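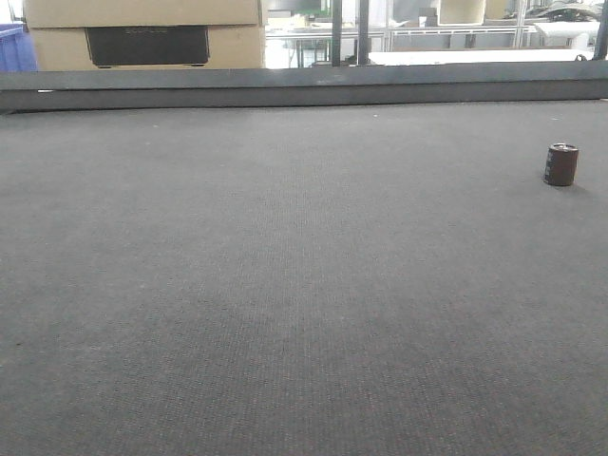 Print | E-mail

Jundside Historic Homes Association
Minutes of the November meeting

Present: Rochelle Tillman (chair), Godelieve Groen, Balthasar Imhof, Wilma Timmermans. Absent with notice: Xuân Mạc.

The meeting was called to order at 7:05 p.m. in the reading room. Minutes of the previous meeting were approved with one correction: the Koster house has a hipped roof, not a gabled one.

Koster house, 173 Alance Street
Groen reported on the nomination to the local register. The county deed books show two sales of the lot before the house went up, and the second buyer was the carpenter Koster. She has not found a building permit. The tax roll first lists a dwelling on the lot in the year after the second sale, and she proposes to use that as the construction date. Imhof asked whether the rear kitchen is original. Groen said the foundation under it is brick and the rest is fieldstone, so it is probably an addition, but an early one. The present owners want to keep it.

Tillman asked that the nomination describe the porch as rebuilt. The turned posts are copies — the old ones are stored in the carriage barn, and 4 of them are sound enough to measure.

Motion (Timmermans, second Imhof) to submit the nomination with the date given as shown by the tax roll. Carried.

House plaques
Timmermans has a quote from Kultora for cast plaques. The minimum order is 20. Members discussed whether to put the name of the first owner or the best known owner on each plaque. Agreed to use the first owner where it can be documented, and the year only where it cannot. Timmermans will write to the homeowners on Alance Street before the order goes in.

Walking tour
Mạc sent a written report. The fall tour sold 100 tickets and the printed guides ran out before the last group started. Two homeowners asked that visitors stay off the side lawns next time. Imhof will redraw the map so the route goes up the east side of the street and crosses at the church.

The guide has the wrong architect for the corner duplex. Groen will send Mạc the corrected paragraph.

Other business
Imhof has been given a box of glass negatives of Jundside storefronts. None are labeled. He will bring contact prints to the next meeting — members who know the old business district are asked to come early.

The window repair handout was held over.

Adjourned at 8:40 p.m.

Submitted by Wilma Timmermans

Print | E-mail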